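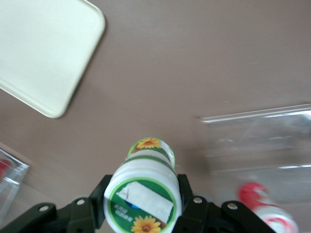 What does one record in Fanness cover?

One stocking or clearing pass over a small display stand, from the first item moved to the last. The record holds the layout before the pass, the layout after it, and an ordered list of moves between the two. Passes that were abandoned partway are kept and flagged.

Fanness: small goods on a tiered stand

Version 1.2
Released 2021-04-23
Collected in Teltow, one room, one table
Contact: open an issue in the repository

Summary

Fanness is a set of 1,121 annotated tabletop arrangements of snacks, small bottles and similar packaged goods. The activity is the one found at a shop counter: goods come out of containers, go onto a stepped stand, get rearranged, and go back. The annotation covers where each item is, how it lies, and what it rests on. Price, stock value and shelf life are not recorded.

The main split has 1,000 records. The remaining records form the held-out split and use layouts that do not appear in the main split.

Contents of the archive

layouts/ one JSON file per record
moves/ one CSV file per record, same base name as the layout
items.csv the item register, 69 rows
zones.csv names and outlines of the table zones
CHANGES.txt
LICENSE.txt

Base names are the session number followed by the record number within the session. There are eight sessions. Numbering within a session has gaps where a pass was logged by mistake and removed. The gaps were not closed, so old references still resolve.

The table

The table is divided into four zones. Zone names are used in every file and are not translated.

STAND: the display stand and everything resting on it.
TRAY: flat trays. Items in a tray are considered set aside and do not count as stock.
BOX: open or lidded clear containers. An item seen through the wall of a container is still BOX.
FREE: bare tabletop.

Zone membership is decided by what carries the item's weight. A bottle leaning on the stand with its base on the table is FREE. An item lying across the rim of a tray is TRAY if any part of it touches the tray floor, otherwise FREE.

The stand 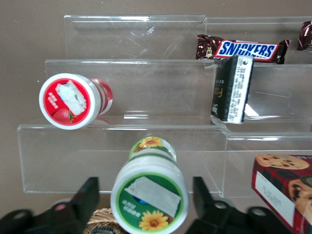 Fig. 2. Clear acrylic stand with three tiers. Bottle on its side on the middle tier, left; Snickers bar on the top tier.

Tiers are numbered from the front. Tier 1 is the lowest and nearest, tier 3 the highest and farthest. Each tier has a ledge and a bent front lip. The seam between acrylic sections on the right is not used as a slot boundary, and an item lying over it is recorded by the position of its center.

Position along a tier is given as left, middle or right. Finer coordinates were tried in the first session and dropped because two annotators rarely agreed on them. The old values survive in the field legacy_x and should be ignored.

Clear plastic causes two recurring annotation problems. Reflections on the bent edges can be mistaken for an item edge, and an item on a rear tier can be seen through the one in front. Both are resolved by checking the record against the move list. Where that was not possible, the tier field is set to "unsure".

Two arrangement schemes are used.

Serkis: tall or rigid goods on the front tier, flat goods behind. Gaps are allowed.
Taşdemir: one category per tier, filled from the left. No gaps until the tier is full.

Records with no scheme are marked "open". A record can start in one scheme and end in another, so scheme_before and scheme_after are separate fields.

Item register

Each row in items.csv is a type of item. Two bars with the same wrapper share a row and are told apart by the instance suffix in the layout files.

item_id: short code, never reused
category: bar, bottle, cup, pouch, carton, other
rigid: yes or no
main_color: the dominant color of the packaging in everyday words
label_note: free text

Brand names are entered only when they can be read on the package. The category "bottle" is assigned by shape and makes no claim about the contents. Labels that are partly covered by a patch or sticker are noted in label_note as "covered", and no attempt is made to guess the hidden print. A printed fruit or flower is copied into label_note as a plain word, for example "strawberry" or "sunflower".

Layout fields

item_id, instance
zone: STAND, TRAY, BOX, FREE
tier: 1, 2, 3, unsure, or empty when the zone is not STAND
side: left, middle, right
pose: upright, lying, leaning
facing: front, back, side, unclear
touching: list of other instances in contact

The pose "lying" covers bottles on their side and bars resting flat. For bottles, facing refers to the cap end. For bars it refers to the printed front of the wrapper. The field touching is symmetric and a checker script enforces this on release.

Moves

A move begins when an item leaves its support and ends when it is released onto another. Sliding an item along the same tier is logged as "shift". Turning an item in place is "turn". Items knocked over during another move get their own row with the type "disturbed", placed directly after the move that caused it.

Order is reliable. Duration is not: the clock field is in whole seconds and was restarted in the middle of session three.

Known issues

Some records in session two use the old zone name SHELF. Treat it as STAND.

Small items inside a clear container are undercounted when the container is full. Use BOX contents for presence only.

In the Taşdemir records, two pouches were entered as cartons until version 1.1. The register is corrected and the layout files were regenerated, but any category totals computed before then will differ.

Scratches and smudges on the stand were not cleaned up between sessions and are not annotated.

Suggested use

Fanness is suited to work on placement rules, layout comparison and the wording of stocking instructions. It covers one kind of stand and a narrow range of goods, and results should not be carried over to full-size shelving without new data. The register leans toward sweets and small bottles, with few cartons.

Planned changes

A July update will split "leaning" into leaning on the stand and leaning on another item. Existing item codes will stay as they are.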